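Notebook, bin cell, June

Picked up where Danish Mengal left off. His note from the last session said the lower finger was touching the bin floor on shallow picks and that the base frame wanted checking before anyone altered the approach heights again. Agreed. Left his program alone and went through the mounting and the frames first.

Bin position. Both spring clamps off, bin lifted out, underside and tabletop wiped down, bin back in and squared by hand. Clamps back on at the rear corners. They hold the bin well enough against a side push but do very little against lift, so if a finger hooks the rim the bin will come up with it. Danish wants proper brackets from Telanard. I have asked for a price and would keep the clamps as a stopgap only.

Taught the bin frame again with the pointer, three points as per the Hellwig sheet. Origin had moved 9 mm along X compared with the stored value. Z was within a millimetre. A shift of that size explains the scrape near the right wall but I doubt it explains the floor contact, so the tool frame had to be done as well.

Tool frame. Four-point method, repeated twice. First result poor, residual too large to keep. Second was acceptable. Old values saved under Clirnberg_old in case we want to go back. Payload data not touched.
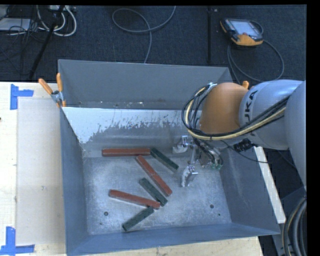
Ran the pick routine at reduced override with the red and green bars tipped in at random. Approach height left as Danish had it. The move down is now clean through the middle of the bin. Close to the rear wall the orange joint housing still comes nearer to the edge than I like, and I would limit wrist rotation there before going back to full speed.

Crossed bars remain the awkward case. Where one bar's end lies over another, the planner tends to go for the lower one and the finger pushes the upper one along the floor. Changed the sort so the highest bar is taken first. Better over 12 cycles, with one missed grip and no floor contact. Too few cycles to call it fixed.

Cables. The bundle over the wrist needs watching. With A5 well bent it forms a tight loop round the housing, and the thin black one underneath hangs low enough to catch the bin wall on a bad exit. Moved one tie back along the arm and gave the loop a little more slack. Checked by jogging A4 and A6 to both soft limits, no pulling at the connector. Spare sleeve is on order through Gruledley — fit it when it arrives, do not tape over the old one.

Gripper. Finger bracket screws checked with the small torque key, two were under. Cleaned, threadlock, retightened, witness marks added in paint pen. Air fittings tested with soapy water, no bubbles. Finger faces have some polish on them but no chips.

Override for unattended running stays at 8 per cent until the longer test is done.

To do:
Run 400 cycles with mixed bars, log every missed grip with the bar position.
Re-check bin frame at the end of that run, same three points.
Wrist rotation limit for picks near the rear wall.
Hang the pendant up after use. The floor is not the place for it and the cable is getting a set in it.
Replace tape on the corners of the table sheet when it starts to lift.
Danish to confirm which payload set he used for the fingers — the file has two and neither is labelled.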